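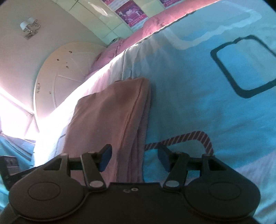
*Folded pink fabric on a blue printed bed cover.*

## 4. Setting up and using the Flunia garment steamer

Read section 2 (Safety) before you plug in the steamer. This section covers the Flunia upright model with the standard hose. If you have the travel model, go to section 5.

### 4.1 Putting the stand together

1. Set the base on a level floor, close enough to an outlet that the cord does not have to stretch.
2. Push the lower pole into the socket on the base until it clicks.
3. Open the two pole clamps, pull the upper poles to the height you want, and close the clamps.
4. Slide the hanger onto the top pole with the hook for the steam head facing you.
5. Screw the hose into the base by turning it clockwise. Hand-tight is enough.
6. Hang the steam head on its hook.

**Note:** The hose should run straight up from the base. If it sags into a loop, raise the poles. Water collects in a low loop and makes a gurgling noise, and drops can come out of the steam head.

### 4.2 Filling the tank

1. Switch the steamer off and unplug it.
2. Lift the tank off the base by its handle.
3. Turn the tank over, unscrew the cap, and fill with cold water up to the MAX line.
4. Screw the cap back on and wipe the outside of the tank.
5. Set the tank back on the base. You will hear air bubbles as the base fills.

Tap water is fine in most areas. If your water is hard, mix it half and half with distilled water. Do not add perfume, starch, vinegar or fabric softener to the tank - they leave a film on the heater that cannot be cleaned out.

### 4.3 First use

The heater is rated at 1000 watts. Do not run the steamer from an extension cord or a power strip.

1. Plug in the steamer and turn the dial to 1. The light comes on red.
2. Wait 90 seconds. The light turns green when steam is ready.
3. Point the steam head away from you and let it run for a full minute. The first steam may carry a slight smell from the new hose.
4. Turn the dial to the setting you need.

| Setting | Use for |
|---|---|
| 1 | Silk, satin, thin synthetics |
| 2 | Wool, knits, blends |
| 3 | Cotton, linen, curtains |

**CAUTION:** Steam burns. Never steam a garment while someone is wearing it, and keep your free hand out of the path of the steam. Wear the glove when you hold fabric tight from behind.

### 4.4 Steaming woven garments

1. Check the care label. Do not steam anything marked with a crossed-out steam symbol.
2. Empty the pockets and close the top button.
3. Start at the collar and work down in slow strokes.
4. Do the sleeves last, pulling each one gently by the cuff.
5. Leave the garment on the hanger until it is fully dry.

### 4.5 Steaming knits

Knits stretch when they are warm and damp, so do not hang heavy ones from the shoulders. Lay them on a dry towel on a flat, heat-safe surface and use setting 2. 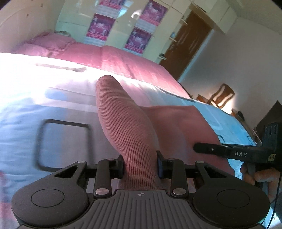

Hold the steam head just above the fabric and do not press down. Ribbing flattens under pressure, and it can take a wash to bring it back. Shape cuffs and hems by hand once the fabric has cooled, then let the piece dry flat before folding.

For bulky sweaters, steam the inside first and the outside second.

### 4.6 Refilling and shutting down

A full tank gives 18 minutes of steam on setting 3, and longer on the lower settings. When the tank is empty the light blinks red and the heater shuts off.

To refill, turn the dial to 0, unplug the steamer, and follow the steps in 4.2.

To shut down:

1. Turn the dial to 0 and unplug the cord.
2. Hang the steam head on its hook and let the steamer cool for 20 minutes.
3. Remove the tank and pour out any water.
4. Unscrew the hose, tip the base over a sink, and drain it.
5. Leave the tank cap off overnight before storing.

Spare hoses and tank caps are sold by Vestergaard under the part numbers in section 8. Descaling is covered in section 6.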